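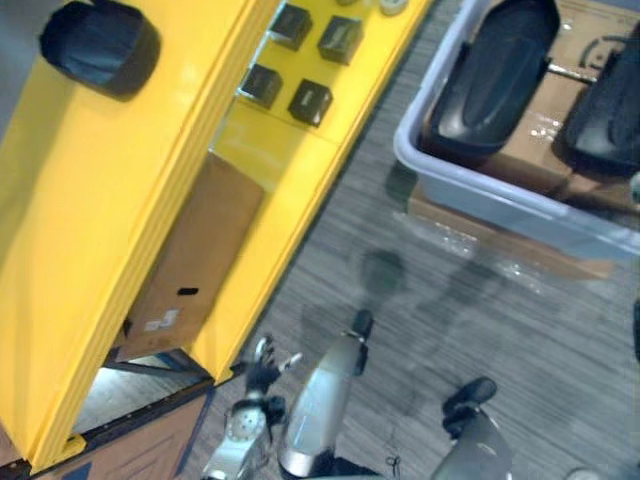 I have been trying to get the back room of our house sorted since April, and this weekend I finally got far enough to feel smug about it. The big yellow shelving unit is the thing everyone comments on when they come over, and I still love it (I know it's loud, I know!). The four black cubes have the shelf to themselves for now, apart from one little round white thing that I keep meaning to put somewhere sensible, and the flat cardboard box is on the level underneath. I like a shelf with hardly anything on it. It won't last in this house, so let me enjoy it.

The unit came from Brinness, the secondhand office place out past the car wash, and I paid $40 for it. Forty! I'd gone in for a desk lamp. There was a beige one next to it in much better shape for $49 and I stood there going back and forth for far too long, and then I asked myself which one I'd be happy to look at on a gray Saturday morning with a cup of coffee. So, yellow. Getting it home was its own adventure involving a borrowed van and a bad attitude (mine), and I'd measured the doorway wrong, so we had to take the door off. It's back on now. It squeaks, but it squeaked before.

My grand plan was to decide what goes on each level before putting anything on it, which I read somewhere and which sounded very grown up. I lasted maybe an hour. What I do now is put one group of stuff on a shelf, leave it for a few days and see if it annoys me. Board games on the top annoyed me right away. The cubes I like, and they can stay.

The real headache is the paper. I have every Duno catalog going back to when I first started ordering craft supplies from them, plus a stack of manuals for things I no longer own, including one for a Pruvarov sewing machine that I gave away two moves ago. Why do I still have the manual? I went through half the pile with the radio on and filled two grocery bags for recycling, and then I found an old library book and read four chapters of it sitting on the carpet. So that was the end of that.

Speaking of the carpet, I was all set to replace it. Theodorakopoulos Flooring quoted me $2728 for the room and hall, then came down to $2578 if I moved the furniture myself. Very nice people, but I'd rather have a vacation. It's gray and flecky and hides crumbs like a champ, so it's staying at least another year.

Next up is the closet, which I haven't opened all the way since winter. If any of you have a good system for wrapping paper, please leave me a comment, I'm begging you.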